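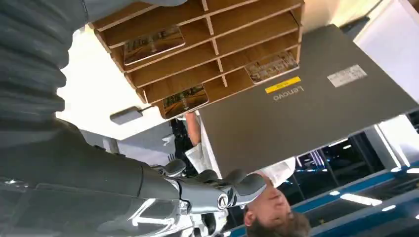 Report on the Sorting of the Cards

Submitted to the Hundia Records Office, Ralludport, by Rhun Morris, Senior Instructor
November 23, 2019

1. Purpose

The office asked for an account of the instruction given to the arm known as Price in the placing of postal cards. The bequest comprises 444 cards, and the terms of the late Mrs Vorkov's will require that each be put in its proper compartment. The will does not say what the proper compartment is. It says only that her husband knew.

2. Method

Instruction was given in two ways. In the first, the instructor takes hold of the arm and moves it through the task, and the arm keeps a record of the path. In the second, the instructor sits apart and works the arm from a hand control. The office prefers the second, as it leaves the instructor's own weight out of the movement. I have taught by both and was asked to use the second wherever possible.

The organizer is of light plywood, divided into open compartments. The cards stand in it upright or lean, according to how they are let go. Most of the early sessions in October were given over to the letting go. Price would carry a card very well and then hold it above the compartment for as long as I allowed.

3. Conduct of the sessions

Mr Trevor Bunting attended on behalf of the family. He was Mr Vorkov's clerk for many years and is the only living person who saw the cards in their first order. He asked at the outset that it be noted he did not remember that order. It is noted.

The procedure was as follows. I would bring a card up before Mr Bunting and move it slowly past the compartments. If he spoke, I would place it. If he did not, the card went back to the box. By the end of the first week we had placed six cards, and Mr Bunting had withdrawn his opinion on 5 of them - the remaining one was a view of a harbour, about which he was firm.

I reported at that time that the task could not be taught. A machine may be shown a movement, but there must be a movement to show. The office replied that the sessions were to continue.

4. The change in procedure

On the second day of the following week I was delayed by the ferry and arrived to find that Mr Bunting had begun without me. He had not used the hand control, which he disliked. He had taken Price by the forearm, above the gripper, and was leading it from the box to the organizer as one might lead a horse to a gate. He was looking out of the window and talking about the price of coal in the year he was first employed.

I did not interrupt. He placed eleven cards in this manner. When I asked him how he had chosen the compartments, he looked at them with some alarm and said that he had not been choosing. I asked him to go on with what he had been saying about coal.

It is my view, which I offer with caution, that his hand had kept what he had not. He had filed for Mr Vorkov every evening, after the lamps were lit, while Mr Vorkov talked.

5. Results

From that day the sessions were held by direct guidance only. I supplied the conversation. I am not a talkative man and I found this the hardest part of the work. We reached 400 cards. Mr Bunting then became unwell and was advised to stay at home.

The remaining cards were placed by Price alone, from the record of his guidance. I cannot certify that they are correct. I can state that the arm now pauses before each one, at the height of Mr Bunting's shoulder, for the time it would take a man to finish a sentence, and that I did not teach it to do so.

6. Recommendation

The office has written to ask whether the pause may be removed, as it adds to the length of each placing. I recommend that it be left until Mr Bunting has been well enough to visit. He has asked twice whether the harbour is still where he put it, and I have told him that it is.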